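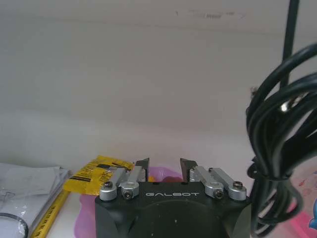 Does rinsing the yoghurt tub matter? A bit, according to our council, which wants it scraped and mostly clean but doesn't need it fit for a wedding.

I know this because our town of Mundetti has entered the regional Tidy Streets contest, and we have all been sent a booklet. Last year we came 43rd. Borov came 2nd, and Borov has a roundabout full of dead geraniums, so feelings are running high.

Rhonda Zacharias from the council brought the booklet round on Saturday. It explains the colours of the bins, which changed in February, and then the colours of the lids, which didn't. My neighbour Aarne Vainio has laminated his copy. Laminated paper, I found on page six, is not recyclable.

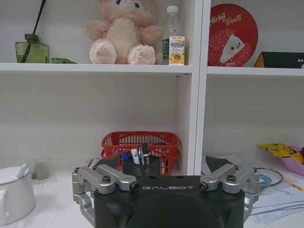

White shelves, desk below.

The judging is the part I enjoy. Two inspectors come through unannounced at seven in the morning and mark the place out of 774, a total I'd love to see the working for. You lose points for overflowing bins, dumped mattresses and "general neglect of verges". I have felt personally addressed by that last one ever since.

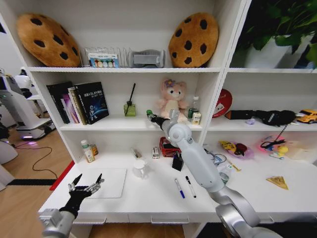 What I've done so far

I've picked up the chip packets along our fence and moved the green bin to where the grey bin was. I also rang the council to ask about the mattress behind the old Zaugg building. They told me it was on the list. I asked how long the list was and got the hold music.

Waltraud Sutter has started sweeping the footpath on both sides of the street, including mine, while looking at my window. I've bought a broom.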